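An afternoon at the Stougaard open workshop, Memholm

I nearly didn't go, what with the rain and the two buses, but I'm so glad I did! Stougaard open their workshop up every December, and this year I wanted to see how they look after the two-armed cell they call Rekine.

It's smaller than I'd imagined (you could get the whole thing in our box room). Both arms sit on one aluminium rail along the front of the table, each bolted down through its own black plate, and my guide said those bolts are the first job of the morning. Then it's the cables.

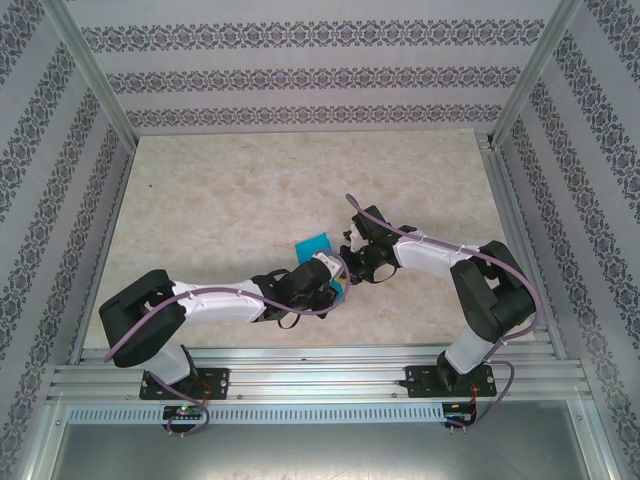 They're fussy about the cables, and I can see why now. Each arm has a purple one running along it with a loop left at the gripper end, and if you pull that loop too tight the wrist tugs at the plug every time it turns. They'd had 3 cables go that way in the first year! On the right arm it's held with little white cable ties, and they snip those off and start again if they've slipped at all. I also learned to look for the green light under the rail before touching anything.

After tea (very good flapjack) we got on to the fingers. They use Pristent fingers on some jobs, and a set gets swapped after 49 hours whether it looks tired or not. The pale yellow ones have an open lattice, so you can poke a soft brush through the holes to get the fluff out. Then you close them on something thin and check that the tips meet along the seam.

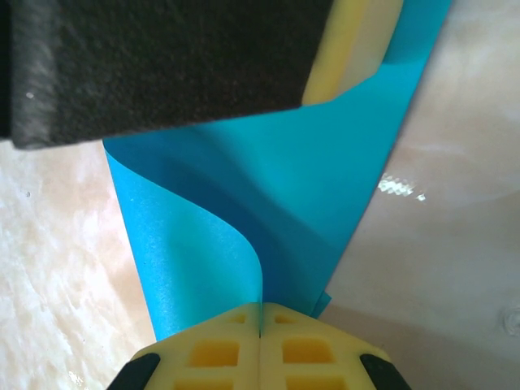 Getting there

The bus from Memholm station stops right outside. Doors open at 2 and it's free, but bring a jumper, the workshop is freezing.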